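Search this site... Go

December 2021 - by Joaquín Herrera
3 min read

So I finally bought a spirit box! After years of going out with a cheap voice recorder and a flashlight, I picked up the Dollix, the little handheld one everybody in the ghost groups keeps arguing over. I've had it since September and it's been on more than 30 outings with me by now, so I figure I can say something useful.

If you've never used one, it sweeps through the radio stations really fast and you listen for words coming through the noise. The Dollix sweeps both AM and FM, forward or backward, and you can slow it way down (I like it slow - at the fast setting everything sounds like a cartoon duck to me).

First proper test was the old Caldeira mill, upstairs, lights out. We got a whole lot of static, a car dealer ad, and then what I'd swear was a man saying "downstairs" right after my cousin asked where he was. Chills! I played it back at my kitchen table that night and it was still there, clear as anything.
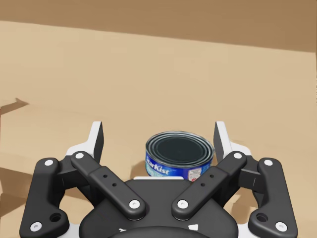 Hadis told me it's a radio, so of course it talks, and that I should try the same questions on three different nights before I get excited about one word. Fair enough. I did go back, and I got nothing that good again, only a bit of singing and something that could be "Ellen" or could be "hello."

Now the stuff I don't love. The built-in speaker is tinny, so bring a small plug-in one. The volume wheel is right where your thumb goes and I've blasted everybody's ears with it twice. And the battery! The box says a full night and I get 2 hours if it's cold out, then it just quits with no warning. I carry a spare power bank now and keep the cord in my coat.

I also borrowed a Julleck for a weekend to compare. Nicer screen, records straight to a card, a lot quieter between stations. But it's close to 300 bucks and I couldn't tell you I heard more voices on it, I just heard the static better. 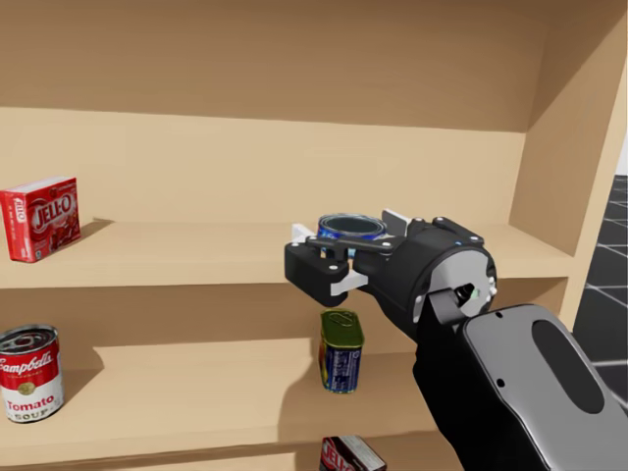 Two shelves, one above the other.

Would I buy the Dollix again? Yeah, I would, for the price. Get the wrist strap too, the one with the metal clip. The plastic one snapped on me going down the mill stairs and I had to feel around for the thing in the dark.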